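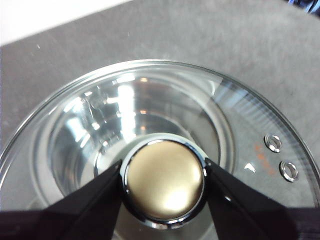
Transparent objects were the part of the proposal a reader named Olaniyan doubted most, writing to us that depth readings on glass would be too poor to learn from.

Projects > Jura > Gallery

Overview Method Results Gallery Contact

The Jura project studies how a robot can learn to handle kitchen items from a small number of guided trials. The gallery presents the lid task – a two-finger grip on the knob of a clear glass lid, seen from the wrist camera. The policy was trained on 235 trials and tested on 32 new starting positions. Adding the wrist view reduced missed grips by almost 8 percent.

The fingers meet the chrome ring below the gold-colored top of the knob. Reflections in the glass remain in the training data without correction.

Comments (2)

Omis: Were the room lights kept the same for all trials?

Dreta: We would welcome the results for each starting position.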